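From: Heino Vanags
Date: 4 January 2022
Subject: Re: [bench-arms] Cloltis two-arm kit, worth the money?

On the list in December, Rätsep wrote:
> We're looking at the Cloltis kit for the Worcombe shop, mostly
> for table clearing and stacking dishes. Has anyone had one
> running for more than a week? Their sales page says very little
> about the cables or the grippers.

We've had ours at Jokcombe for 70 days, so I can answer some of that. Setting up took 4 days, most of it spent on calibration. The arms themselves have been fine. In 147 hours of running we've had seven stops, all of them cleared by a restart.

The grippers are narrow and taper towards the tip. They suit boards and thin flat things. Big plates with a thick rounded rim are harder, and I would ask for softer pads if crockery is your main job.

The cable on our centre arm hangs in a wide loop out to the side. Allow room for it when you plan where to put the dishes.

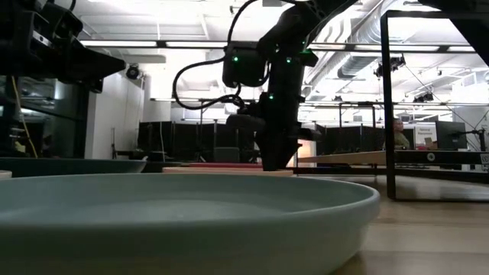
Bench Arms Digest, Vol 7, Issue 4

Support answers email within a day or so. Spare fingers are sold in pairs only. I'd buy the kit again, but I'd leave out the training day.

Heino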